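# Can You Buy a Robot That Folds the Laundry?

*A Kodum Kids Tech Check, April 2025*
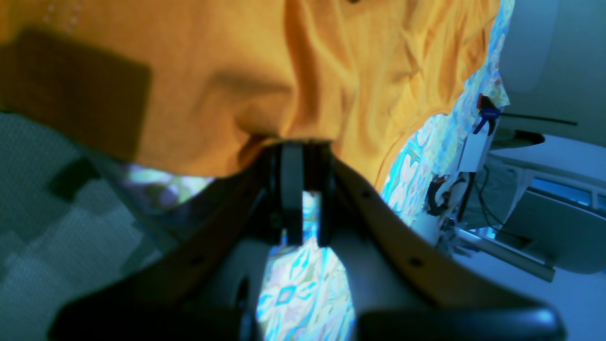
*A robot gripper pinching the hem of an orange cloth.*

Maybe you have seen the ad. A basket of clean clothes sits on a bed, a robot arm swings over, there is some cheerful music, and then there is a perfect stack of T-shirts. The whole thing takes less time than brushing your teeth.

We get a lot of letters from readers asking if that kind of robot is real, and if it is, how long it would take to save up for one. So we looked at a kit called the Gonis, made by a company named Macaraeg. It is sold to schools, clubs and families who like building things. The box says it is a "cloth-handling helper." The ad says it will "take laundry off your list."

Those are two very different promises. We wanted to know which one to believe.

## What you get for the money

The kit has an arm, a gripper with two fingers, a small camera that rides near the gripper, and a program that runs on a computer you already have. It doesn't come with a table. It doesn't come with a computer either, even though there is a computer in the picture on the box. Look for the tiny words "not included." They are on the bottom, under the flap.

You have to put the arm together. The instruction book says this takes an afternoon. It took us most of a weekend, and one screw was missing, so we had to wait for a new one to come in the mail.

Macaraeg also sells something called the Helper Plan. You pay for it every month, and it gives you new "skills" for the robot. Without the plan, the robot can still pick up and move a cloth, but it can't learn to fold anything new. The ad doesn't talk about the plan at all. We think it should.

## Why cloth is so hard for a robot

Pick up a wooden block. Now put it down. It is still the same shape, right? If a robot knows what the block looks like, it knows pretty well where to put its fingers, and the block will wait politely for it.

Now pick up a sock and drop it. Pick it up and drop it again. It lands in a different shape each time. A sock is small, too. A sheet or a big towel can land in more shapes than anybody could ever draw.

Look back at the orange cloth. One side of it is fairly flat. The other side is rumpled, with a bunch of soft wrinkles. In the middle, a thick fold hangs down to the spot where the fingers are pinching. It is all one cloth, but a computer has to figure that out. Is that line the edge of the cloth, or is it only a crease? Is the dark part a hole, a stain or a shadow?

You can answer those questions in a blink because you have been handling cloth since you were a baby. You pulled on blankets. You got your head stuck in sweaters. A robot has never had its head stuck in a sweater.

### Words to know

**Gripper:** The "hand" of a robot. Many grippers have just two fingers that squeeze together.

**Hem:** The edge of a piece of cloth that has been folded over and sewn so it won't come apart.

**Grasp:** A grab that holds. If the thing slides out, it wasn't a good grasp.

**Demo:** Short for "demonstration." It is when a company shows off what its product can do. The company usually gets to pick which try you see.

## Our test

We set up the Gonis in our workroom in Mornbridge during March. We gave it one job to start with, and it was the easiest one we could think of: grab a cloth by the edge. Folding would come later. You can't fold what you can't grab.

We had it try 200 times. After each try, we pulled the cloth into a new shape. We counted a try as good if the fingers closed on the edge and the cloth stayed in them when the arm went up.

The Gonis got 185 good grabs. That's a strong score, and we were surprised. We expected it to be worse.

But think about what the number means before you get too excited. It missed 15 times. If you had a robot brushing your teeth and it missed 15 times, some of those misses would be your nose.

We also noticed what the misses looked like. Sometimes the fingers shut on nothing. Sometimes they grabbed a fold in the middle and the program said "edge found," which was wrong. That second kind bothered us more. A robot that misses and knows it can try again. A robot that misses and thinks it did great will keep right on going, and whatever it does next will be wrong too.

## Then we asked it to fold

Here is the part that the ad makes look easy. We gave the robot a plain square cloth and asked it to fold the thing in half. We let it try 10 times.

It made 7 folds that we would call okay. "Okay" means that the corners were near each other. If you folded a towel that way at home, somebody might ask you to do it over, or they might be too tired to care.

Each fold took almost four minutes. A kid in second grade can fold a washcloth in a few seconds. You could fold the cloth, eat a cracker, go find your shoes and come back, and the arm would still be thinking about the second corner.

We tried a T-shirt also. We stopped that test early. The robot kept picking up one sleeve and putting it back down.

## How they made the ad look so good

We wrote to Macaraeg and asked if the ad was sped up. They wrote back and said yes, it was "edited for time." They also told us that the shirts in the ad were laid out flat by a person before the robot started.

Is that lying? We argued about it for a while. A company is allowed to show its product on a good day. But if you watch an ad and come away believing something that isn't so, then the ad did something it shouldn't have. The words "edited for time" do appear on the screen. They are gray, on a light gray background, and they stay up for about as long as a sneeze.

When you watch any robot video, ask these questions:

- Is it playing at normal speed? Look at people or pets moving nearby. If they look jumpy, it may be sped up.
- Is there a cut? If the picture jumps to a new view, you don't know what happened in between.
- Who set everything up before it started?
- Do they ever show it messing up?
- Could a person off to the side be steering it?

You can use the same questions on ads for things that aren't robots. Try them on a toy commercial sometime.

## Try being a gripper

You can do this at home with a dish towel and no robot at all.

1. Drop the towel on a table so it lands in a heap.
2. Put one hand behind your back.
3. With your other hand, use only your thumb and one finger. Keep them stiff, like chopsticks.
4. Close one eye. Now find a corner of the towel and lift it.
5. Put it down and try to fold the towel in half the same way.

Want to make it harder? Wear a winter glove. Most robot grippers can't feel cloth the way your skin does. The Gonis can tell when its fingers have stopped closing, and that is all it can feel. It can't tell if it is holding one layer or two.

Write down how many tries it took you to get a good corner. Then have a grown-up do it and see if they beat you.

## Is it good for anything?

Yes, we think so. If your school has a robotics club, the Gonis could be a lot of fun to work with. The arm is sturdy, and the program lets you see what the camera sees, so you can try to guess why a grab went wrong. We learned more from the 15 misses than from all the good grabs. You can change the lighting, or use a cloth with a busy pattern, and find out if the score goes up or down. That's real science.

Keep fingers and long hair away from the arm when it is on, and have an adult around. The stop button is on the base, and it works. We pushed it plenty.

But if you want it because you hate putting your clothes away, don't spend your money. It can't match socks. It can't open a drawer. It can't tell your shirt from your brother's shirt. It can't get the clothes out of the dryer, and it can't carry them up the stairs. The box calls it a helper, and in our workroom we spent a lot more time helping it.

## Our scorecard

| What we checked | What we thought |
|---|---|
| Grabbing the edge of a cloth | Good |
| Folding a square cloth | So-so |
| Folding a T-shirt | Poor |
| Putting it together | Harder than the book says |
| Learning how robots work | Very good |
| Telling the truth in the ad | Needs work |

Macaraeg says a new version of the program is coming that will fold faster. We will believe it when we can run it on our own table, with our own wrinkled shirts. If we get to test it, we'll use the same tests and print the new scores next to the old ones.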